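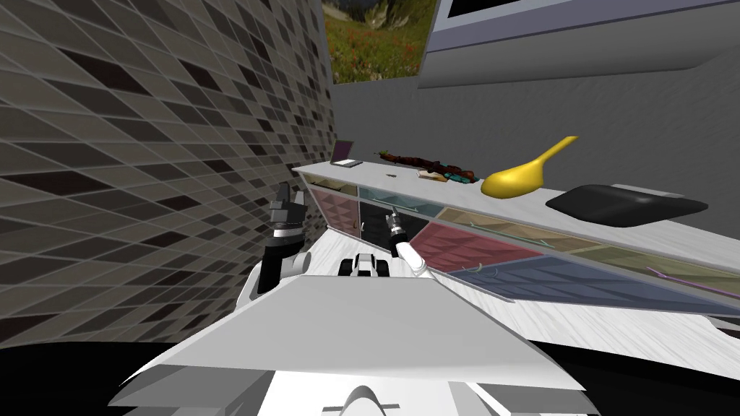 Do I believe in fig?

2018-03-19

Every spring the perfume counters decide we all want to smell like a fruit tree. In March I gave in and ordered two samples from Warico, the plain Sutungate and the newer Hoani. The copy for Hoani promises "sun-split fig, warm bark and the hush of an orchard wall." I don't know what a hushed wall smells like, and I doubt the copywriter does either.

Sutungate first. Green, milky, a bit of coconut. Fine for fifteen minutes. Then the coconut takes over and I smell like sunscreen until lunch. Craig Buchanan gave it a rave on his blog and said he got "wet stone" from it. I put it on three times looking for that stone and never found it.

Hoani is better, or at least odder. It opens with something sharp, close to tomato leaf, and there is a dry woody part later that I liked more than I wanted to. Is it fig? Not to my nose. Ariel Fajardo smelled it on my scarf and guessed pencil shavings, which seems fair.

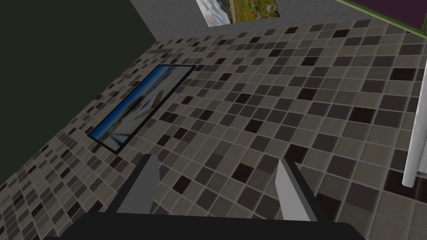 Gray gripper fingers, spread wide over floor tiles.

My real gripe is the "lasts all day" line. On my skin Hoani was gone in two hours. On the scarf it hung on until the next morning, so if you plan to wear it on wool, good news. I'm also not sold on the idea that it's "for any season." Green scents go thin on me in the cold, and this one did too.

I won't be buying a full bottle of either. I still have a bit of Suvasholm left from last year, and nobody ever claimed that one smelled like a wall.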